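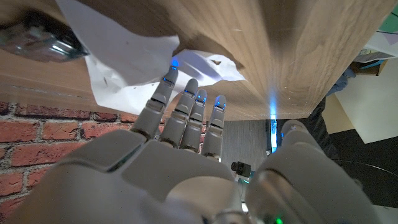 A robotic hand with blue lights near the fingertips, and a crumpled sheet of white paper.

Karkberg to pick up paper separately starting in October

Households in Karkberg will have to keep paper and cardboard out of their mixed recycling carts beginning in October, when the town switches to a separate paper pickup under a new contract with the hauler Husar.

The change affects about 3,000 homes. Each address will get a blue-lidded cart for paper, delivered during September, and will keep the gray cart it already has for bottles, cans and plastic containers. Trash pickup stays as it is.

Paper carts will be emptied every other week. In the weeks between, Husar will pick up the gray carts. Both go out by 6 a.m., one hour earlier than the current rule. The town says the earlier start lets the trucks clear the streets around the elementary school before morning drop-off.

Karkberg has used single-cart recycling for more than a decade. Under that system everything goes into one truck and is pulled apart later at the sorting plant in Bralolik. The trouble, according to a report the town released with the contract, is what happens to paper on the way. Milk, soda and sauce left in containers soak into it when the load is packed down, and broken glass works its way into the bales. Mills pay less for paper in that shape, and some loads have been turned away.

Last year the plant charged Karkberg extra for a run of loads it considered too dirty. The report does not say how much the town paid in total. It does say the charges went up each quarter and that paper was the main cause in nearly every case.

Under the new setup, paper will travel on its own truck and go straight to the paper line at Bralolik. The plant will credit the town for clean loads at a rate tied to the market price, reset each month. The town plans to put that money toward the cost of the carts.

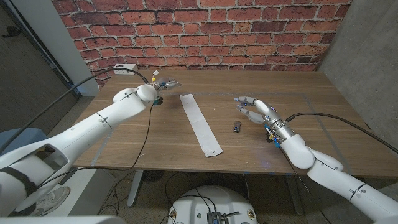
Two white robotic arms over a wooden table.

What goes in the paper cart

The list is longer than many residents may expect. Newspapers, magazines, catalogs, office paper, envelopes with or without windows, paper bags, paperback books and flattened cardboard boxes are all accepted. So are cereal boxes and other thin food boxes, as long as any plastic liner has been taken out. Staples and small bits of tape can stay on. Binder clips, plastic bindings and padded mailers with bubble lining have to come off or go in the trash.

Crumpled paper is fine. The town's mailing makes a point of this after getting a number of calls during the planning stage. Folded sheets, torn sheets and paper that has been balled up are all handled the same way at the plant, though flat paper takes up less room in the cart.

Shredded paper is a different matter. Loose shreds fall through the screens on the sorting line and end up as waste, so they will be accepted only in a closed paper bag with the top stapled or folded over tight. Plastic bags of shreds will be left at the curb.

Paper that has held wet or greasy food should not go in. That covers paper plates, napkins, paper towels and the bottom half of most pizza boxes. The clean lid of a pizza box can be torn off and recycled. Receipts printed on thermal paper, wax-coated paper and foil gift wrap also stay out. Plain gift wrap is accepted if the ribbon and bows have been removed.

Milk and juice cartons, which look like paper but have a plastic layer, stay in the gray cart along with containers.

Cardboard too big for the cart can be flattened, tied with string and set next to it. Bundles should be light enough for one person to lift. Husar crews will not take boxes that are still standing or boxes with packing foam inside. Cardboard that has been left out in heavy rain may be skipped until the next pickup, and residents are asked to hold back large bundles when a storm is in the forecast.
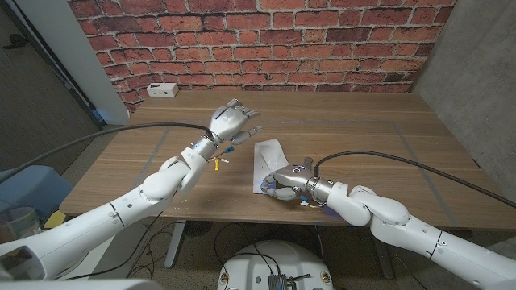

Crews will check the carts as they go for the first two months. A cart with the wrong items in it will get a yellow tag that says what the problem was, and it will be emptied anyway. After that period, a tagged cart will be left full until the next paper week. An address that is tagged over and over can be charged $100, though the town says it expects to use that charge seldom and only after a letter has gone out.

Some residents raised concerns about the tags at a public meeting this summer. Several said they live on streets where people walking by drop cups and food wrappers into carts left at the curb. The town's answer was that crews will look at the general contents of a cart and will not tag it over one or two stray items near the top.

Space was the other common complaint. Many of the older houses near the river have narrow side yards, and a third cart will be hard to fit. Those homes can ask for a smaller paper cart at no cost, and neighbors who share a driveway may share one full-size cart if both households sign the form. Forms are at the town hall front desk and on the town website. The request has to be in before the end of August for the smaller cart to arrive with the first delivery. Later requests will be filled as carts come in.

Apartment buildings are handled on a different schedule. Buildings that already have shared bins will get a paper bin in the same enclosure, and the building owner is responsible for signs. Husar will supply the signs in English and Spanish. Owners who pay a private hauler do not have to take part this year, but the town has said it will look at that rule again when the first year's results are in.

The paper pickup is modeled in part on one in Prasusby, across the county line, which made the same switch three years ago with a different hauler. About 2,000 homes there are on the route. Prasusby's public works office reports that fewer loads have been turned away and that most of the confusion was over in the first season. It also reports that the amount of paper set out dipped in the first winter, when the carts were new, and then came back up.

One thing Karkberg is doing differently is keeping its drop-off site open. Prasusby closed its site when the carts went out and later reopened it after complaints about cardboard piling up around the holidays. In Karkberg, the paper container behind the fire station will stay where it is, with the same daytime hours. Small businesses may go on using it for flattened boxes, but contractors may not.

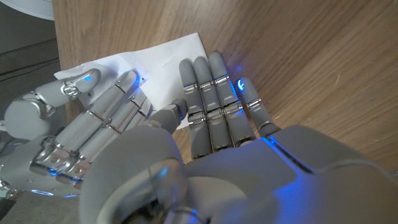 Reading time: 6 minutes

The cost to households will not change for the first year. The recycling fee on the quarterly utility bill stays the same, and the price of the carts is spread over the length of the contract. The town board can adjust the fee after that, with notice on the bill before it takes effect. If the paper credits from Bralolik come in lower than planned, the difference will be taken from the solid waste fund.

The contract runs for five years and can be extended by 2 more. It includes a penalty for missed streets, a point the town pushed for after a rough stretch last winter when several blocks on the north side went without pickup. Husar will also have to post route delays on its website by 9 a.m. and send a text to anyone who has signed up for alerts. Residents who signed up under the old contract will have to do so again, as the phone list is not being carried over.

Cart delivery will begin on the west side and move east. Carts will be left at the end of the driveway with a printed calendar and a list of accepted items taped inside the lid. The address sticker is on the front. Anyone who gets a cart with the wrong address should call Husar and not trade carts with a neighbor, as the numbers are linked to the billing record.

Carts should not be used before the first paper week in October. Until then, paper still goes in the gray cart with everything else. Carts can be kept behind the house, in a garage or beside the building, but they may not stay at the curb for more than a day after pickup.

People who have trouble moving a cart can ask for help at the door. The crew will roll the cart out and back on pickup day. Those already signed up for that service with the gray cart will be covered for the paper cart too and do not need to send in another form.

The pickup calendar for the rest of the year is posted outside the town hall and at the library. A large-print copy is available at the front desk.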